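**Clostix 8** is grasp software for two-jaw grippers. It reads demonstrations recorded with hand-held grippers, finds the grasps in them, and turns them into a policy or a set of grasp templates your arm controller can run. It is sold by Hidorel as a desktop license with a runtime for the robot side.

Clostix doesn't care which hand-held tool you record with, as long as it gives video from the gripper, a jaw width signal and a pose track. If the pose track is missing, Clostix can estimate one from the video. It takes longer and you should check the result before training on it.

## What's in the package

- **Clostix Desk** — import, review, labeling and export. Runs on Linux and Windows.
- **Clostix Runtime** — loads an exported policy or template set and sends targets to the arm. Linux only.
- **Jamen** — the contact segmenter. It was a separate download until 2022 and is now built in.
- **Vrettos** — the path planner. Optional, licensed per arm.

## Finding the grasp

Jamen goes through each recording and marks four points: approach, first contact, closed, and release. It uses the jaw width signal and the video together. Jaw width alone works for rigid blocks and does badly on anything that rolls, squashes or slides as the pads come in.

Rounded objects used to be the weak spot. The segmenter shipped with version 8 was retrained on 1577 recordings, with more small cases, lids, rolls and other curved household goods than before. It now looks at the edges of both pads separately, so a part that touches one pad first is marked as a one-sided contact and kept apart from the clean grasps. You can include or leave out one-sided contacts when you export.

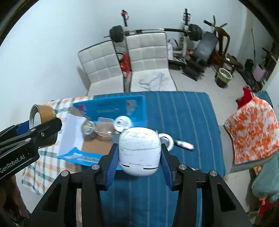 *White rounded object between ridged blue pads, with rolls of tape and an open box on the mat.*

Clutter is handled in the same pass. Jamen follows the object between the jaws and masks the rest, including a second tool or a hand that comes into view. Masks can be edited by hand in Desk. Most users fix the first few in a batch and let the tracker carry the changes forward.

## Planning

Vrettos takes a grasp template and plans the arm motion to reach it. It checks the arm, the gripper body and the held object against a depth map of the work area, and replans when the map changes. Approach direction, standoff distance and closing speed come from the recordings by default. Any of them can be locked to a fixed value in the template file.

If you already have a planner, leave Vrettos out. Runtime can publish the grasp pose and jaw target and let your own stack do the rest.

## Export

Desk writes three kinds of output:

| Output | Use |
|---|---|
| Template set | Fixed grasps per object, plain text, easy to edit |
| Policy | Trained model for Runtime |
| Dataset | Cut and labeled recordings for your own training code |

Template sets from version 7 load without changes. Policies from version 7 need to be exported again from the original project.

## Requirements

- Desk: 32 GB of memory and a graphics card with 12 GB or more
- Runtime: any recent x86 computer; a graphics card is needed for policies, not for templates
- Recordings: 30 images per second or faster, jaw width logged with the same clock as the video
- Storage: plan on space for the originals plus one working copy

Calibrate each gripper before the first session and again after changing finger pads. A different pad shape shifts the closed position, and the contact marks will come in late if the old calibration is used. The calibration sheet prints on ordinary letter paper.

## Known limits

Clear and mirror-like objects are still tracked poorly. Soft cloth can be segmented, but the release point is often early and should be checked. Recordings with two grippers are supported as a pair only when both tools were logged; otherwise Clostix treats the second one as background.

## License and support

Desk and Runtime come as a single license for one workstation and one arm. The license includes updates for 336 days from activation, after which the installed version keeps working. Extra arms need a Runtime seat each. Support is by email, in English, with replies between 9 a.m. and 5 p.m. Central.

The trial version has every feature turned on and stops exporting after 8 projects. Trial projects open in the full version. The next maintenance release is planned for November and will add batch editing for contact marks.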